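Paper cups for 100 people, how do I stop handing out two at a time?
Posted by Birgit Hinrichs, 7th October

I run the coffee table at our neighborhood choir's concerts, a title I earned by standing near the urn once. We use plain white paper cups, and they come out of the sleeve welded together. People take two, drink from one and leave the other on the piano.

I have tried setting them out singly beforehand, but then a sleeve or draft knocks one and the rest follow. 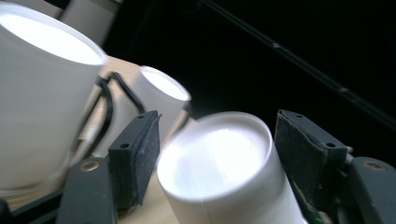

The next concert is in November and I would like to get through it without prying cups apart with my fingernails. Is there a trick, or do I need different cups?

Troels Oddsson
Twist, don't pull. Hold the stack loosely in one hand, turn the bottom cup a little with the other, and it drops off. Pulling straight down just makes a vacuum and a bad mood. Also take them out of the plastic the night before and fan the stack a bit. Then set out 9 at a time, close together and well back from the edge, and refill as they go. Anything more is a domino show.

Georges Jaber
get mugs

Ye-ji Min
Mugs are lovely if Georges is coming over to wash 100 of them.

Troels has it right about the twist. I'd add: don't squeeze the stack near the rims, that's where they stick. We got a Clivine dispenser for our book sale and it worked fine until someone loaded it upside down. That someone has asked me not to go into it.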